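3.2. Le retour du couple âgé dans la comédie sentimentale : réception et malentendus

Il faut revenir un instant sur ce que nous entendons par « comédie sentimentale tardive », car l'expression, que nous avons employée un peu librement dans la section précédente, a le défaut de laisser croire à un genre bien délimité, avec ses règles et ses frontières. Nous l'avons choisie faute de mieux, et avec une certaine tendresse, avouons-le, pour ces films que la critique traite volontiers de haut et que les spectateurs, eux, revoient d'une année sur l'autre. Elle désigne simplement les récits où la rencontre amoureuse survient après une première vie — un mariage, un deuil, une carrière achevée — et où le passé des personnages pèse autant sur l'intrigue que leur avenir.

Le corpus réuni pour cette étude comprend 80 critiques de presse et 500 avis de spectateurs, recueillis à la sortie en salle puis lors des diffusions à la télévision. Six films ont été retenus, parmi lesquels Bratu et Les Dimanches de Demumeck, qui nous serviront ici de points d'appui. Le premier a été accueilli avec une bienveillance un peu paresseuse (on louait « la grâce des interprètes » avant de passer au film suivant) ; le second, sorti en plein mois d'août dans une indifférence presque complète, a trouvé son public bien plus tard, et ce décalage nous a paru mériter qu'on s'y attarde.

Trinidad Tan, dans sa belle étude sur les couples de cinéma, propose de distinguer les critiques qui jugent l'histoire de celles qui jugent l'âge. Les premières s'intéressent au rythme, aux dialogues, à la manière dont une scène de gare ou de restaurant est conduite ; les secondes saluent le « courage » du projet, comme si filmer deux personnes aux cheveux gris qui se plaisent relevait de l'exploit sportif. Nous avons repris cette distinction avec reconnaissance, tout en l'assouplissant, car bien des textes passent de l'une à l'autre au détour d'une phrase, parfois sans que leur auteur semble s'en apercevoir. 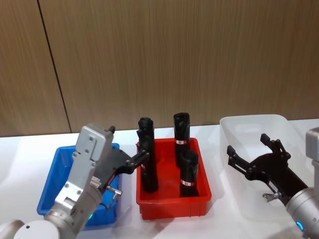
Figure 2. Bacs en plastique, dont un bleu et un rouge, sur un plateau blanc.

La difficulté principale de notre analyse tenait justement à ces textes mixtes. Que faire d'un article qui trouve Bratu « convenu mais touchant », puis qui consacre trois paragraphes aux rides de l'actrice ? Nous avons longtemps hésité, relu, changé d'avis, relu encore. Un classement à deux entrées, aussi tranché que le bleu et le rouge des bacs de la figure 2, aurait eu pour lui la clarté ; il aurait aussi effacé ce qui fait le charme de ces critiques, à savoir leur embarras. Nous avons donc préféré travailler à l'échelle de la phrase, ce qui allonge beaucoup la lecture mais respecte mieux le mouvement de chaque texte.

Cette lecture patiente fait apparaître un premier résultat, assez réjouissant à nos yeux. Dans la presse, le jugement sur l'âge ouvre souvent l'article et s'efface ensuite, à mesure que le critique se laisse gagner par l'intrigue ; chez les spectateurs, il arrive plutôt à la fin, sous forme de confidence. On parle du film, de la musique, de la scène du quai — si souvent citée à propos des Dimanches de Demumeck — et puis, dans les dernières lignes, d'une mère veuve, d'un voisin remarié, de soi-même.

Reste la question du dénouement, que Brarkia, troisième film du corpus, pose avec une franchise assez rare. Les deux personnages s'y séparent sans drame, sur un palier, après avoir réglé une affaire de clés. Plusieurs critiques y ont vu une prudence de scénariste ; nous y lisons plus volontiers une fidélité au ton de l'ensemble, et nous reviendrons dans la section 3.3 sur la dernière réplique, dont les deux versions, celle de la salle et celle de la télévision, diffèrent d'un seul mot.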